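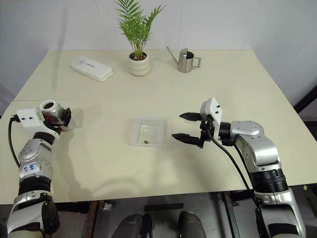 Storing split sediment core halves for three months, how to stop them from drying?

Corina Coman
Hello everybody. I am in the second year of my master and I work with lake sediment, not marine. In June we took gravity cores, and the longest one is 131 cm. It was cut in two sections and we split only the upper one, which is 75 cm. I described it and took the photos, but the scanner in the other institute is not free until autumn. The halves are wrapped in kitchen film and lie in the cold room at 4 degrees. Yesterday I opened one and the mud has already a small crack along the liner, near the top. It is mostly dark clay with thin pale layers. My supervisor is in the field and does not answer quickly. Should I add water? Should I freeze it? I still need to sample for pollen and maybe for grain size. Thank you in advance.

Brândușa Vasiliu
Please do not freeze it. When the water in the clay becomes ice, it pushes the thin layers apart, and you will not be able to count them after. For pollen it would perhaps be no problem, but for the scan it is a big one.

I also would not pour water on it. What I do is this. Take off the old film and lay a new one directly on the surface, slowly, from one end to the other, so that the air goes out. Then put the half in a D-tube, or if you do not have D-tubes, in a long sleeve of thick plastic which you close with heat at both ends. Inside the sleeve I leave a piece of wet sponge, at the end and not touching the mud. Write the top and the bottom on the liner and also on the sleeve. I have lost one afternoon in my life because only the sleeve had the arrow.

Look at it every two or three weeks and change the sponge if it is dry. The crack which you have already will stay. Measure its depth in the core and write it in your description, so the person at the scanner knows that the low values there are from the crack.

If you can choose, leave the lower section closed until one week before the scan. An unsplit core with good caps keeps much better.

Laurențiu Sârbu
Kitchen film is ok, we always used it and had no problems. Just use two layers.

Morfudd Llewellyn
I agree with Brândușa, with one addition. Check where the fan of the cold room blows. Ours was blowing on the upper shelf, and the cores there dried much faster than the ones near the floor. And if you want to do pollen, take these samples now, before mold comes. Small closed vials, in the dark, same temperature. Mark each hole on your core photo.

Corina Coman
Thank you all. The fan is exactly above my shelf, so I moved the halves down this morning. I found three D-tubes in the storage and I will take the pollen samples first.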